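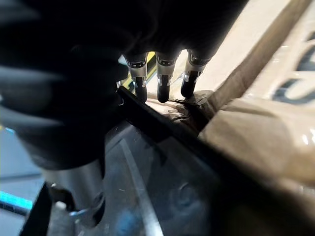 Crumpled material under the rightmost fingertip, strip of yellow behind. April.

Boot fatigue, continued. Second batch of moulded dust boots arrived from Jekwood this morning, same tool as the first, compound changed to the Plorkow grade. Supplied grey again. I had asked for natural colour so the cracks would show up without dye. Pushpa Nigam to raise it on the next order.

Cut one boot lengthwise before fitting anything. Wall is even through the crests but thins at the fold roots on the side opposite the parting line. First batch had the same fault. Changing the compound won't fix that, it is a core alignment problem, and Jekwood should have caught it at their end.

Cycled one sample on the Gavalas rig from 9.40 am, full stroke, no side load. Stopped at 400 cycles, 700 cycles and then left it to run. Nothing to see at the first two stops. Crack found at 2,283, on the thin side, third root up from the clamp. Length not recorded as I had already stretched the boot by hand before thinking to measure it. Indrek Rimkutė says to chalk the roots first next time. Agreed.

Clamp marks also present at the lower cuff. Screw was done up by feel. Need to borrow the small torque driver back from Fullwood before the next run, otherwise the cuff results aren't comparable with last month's.
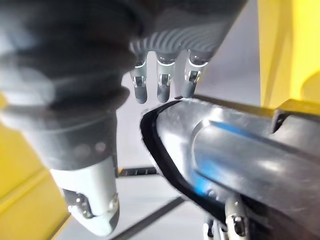 Fold profile is the other open question. The Jekwood tool makes a sharp V at both crest and root, and all the strain ends up in the root. Pushpa wants to keep the V for its shorter closed length. I would trade that for a bigger radius. The shape I have in mind is close to the bellows-like section in the picture, thick rounded ridges stacked one above another, with the crest and root radii made equal on ours. Closed length would go up and we have 215 mm to play with at the ram end, so it should fit. Indrek to redraw the section with both profiles overlaid and check the guard clearance.

Still to do:
Measure wall at every root on the cut boot, both sides.
Repeat the run with the boot rotated so the thin side faces up.
Ask Jekwood for the core pin drawing.
Cut samples are in the drawer under the rig, unlabelled ones are first batch.

Rig left off, guard down, counter zeroed.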